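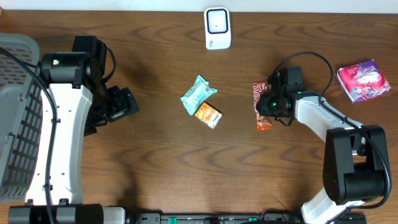 Bancada com os dois braços, cesto à esquerda e quatro pacotes de snacks na mesa.

Chamado 364 – Braço direito para antes de fechar a garra
Estado: aberto
Aberto por: Leonie Ashby
Responsável: Meinrad Wieser
Prioridade: normal (eu teria posto alta, mas enfim)

Descrição do problema

Montagem caseira, dois braços sobre um trilho preto preso à mesa. A tarefa é simples no papel: pegar os pacotes e largá-los no cesto. O braço esquerdo cumpre. O direito vai até o pacote, abre a garra e fica ali, sem fechar, até estourar o tempo limite do programa. Não acontece sempre, e é isso que me irrita. O registro diz apenas "posição não atingida, junta 6" e mais nada.

O Fouad jurou que a última versão do Nirkar resolvia. Instalei. Não resolveu.

O que já foi tentado

– Reiniciar tudo. Mesmo comportamento.
– Recalibrar a junta da garra com o assistente do Nirkar. O assistente diz "calibração concluída" com a mesma alegria, esteja a garra aberta ou fechada. Não confio nele.
– Trocar a fonte pela da bancada do Bjartur. Sem diferença que eu consiga defender.
– Baixar a velocidade para 27 por cento. Falha menos, mas falha.

Comentário de Meinrad Wieser, 10h40

Antes de mexer em parâmetros, verifica o cabo da garra. Quando o cotovelo dobra, aquele laço pode puxar o conector. LED verde aceso só prova que chega alimentação, não prova que a comunicação está boa. Manda também uma foto com o braço parado perto dos pacotes.

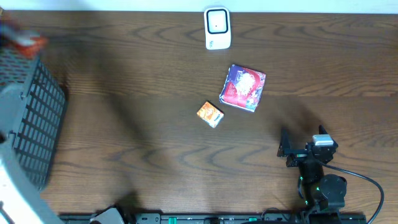
Braço direito junto à caixinha laranja e ao pacote quadrado. LEDs verdes acesos.

Resposta de Leonie Ashby, 11h25

Segue acima. O cabo sai da garra, faz o arco para a direita e desce. Mexi nele com a mão durante um ciclo inteiro e não consegui provocar o erro. Isso não absolve o cabo, eu sei, mas também não vou comprar outro por palpite.

Anotei a leitura do encoder na hora da parada: 3.091. Na repetição seguinte, com a garra visualmente na mesma abertura, o número era outro. Ou o encoder mente ou o Nirkar lê atrasado. Aposto na segunda, mas não tenho prova.

A Shona sugeriu que a culpa é da sombra do braço em cima da mesa, que confundiria a visão. Acho pouco provável: o erro é de junta, e o braço chega ao pacote. Registro a hipótese para depois não dizerem que ignorei.

Comentário de Meinrad Wieser, 14h05

Concordo que não parece visão. Mas olha a câmera do punho assim mesmo, com o reflexo da luz na madeira. Se a exposição automática derruba a taxa de quadros, o laço de controle pode atrasar junto. Já vi acontecer.

Resposta de Leonie Ashby, 14h50

Imagem da câmera do punho. Tem a mancha clara na madeira, sim. Se isso atrasa uma junta, quero ver o gráfico.

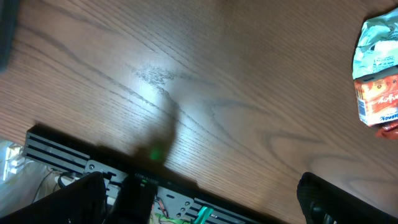

Próximos passos

1. Gravar a taxa de quadros e a posição da junta 6 no mesmo arquivo, com o mesmo relógio.
2. Repetir o ciclo com a câmera do punho desligada.
3. Trocar os servos das garras entre o braço esquerdo e o direito. Se o erro mudar de lado, é o servo e acabou a conversa.
4. Voltar à versão anterior do Nirkar. O Fouad fica encarregado de explicar o que mudou entre as duas, de preferência por escrito.

Não fechar este chamado por inatividade. O anterior foi fechado assim e o defeito continuou igual.

Chamados relacionados
Assistente de calibração do Nirkar aceita garra aberta
Trilho: parafusos com folga no lado esquerdo
Pacote brilhante não detectado com luz da janela
Braço esquerdo: ruído no cotovelo em baixa velocidade
Registro não grava carimbo de hora das juntas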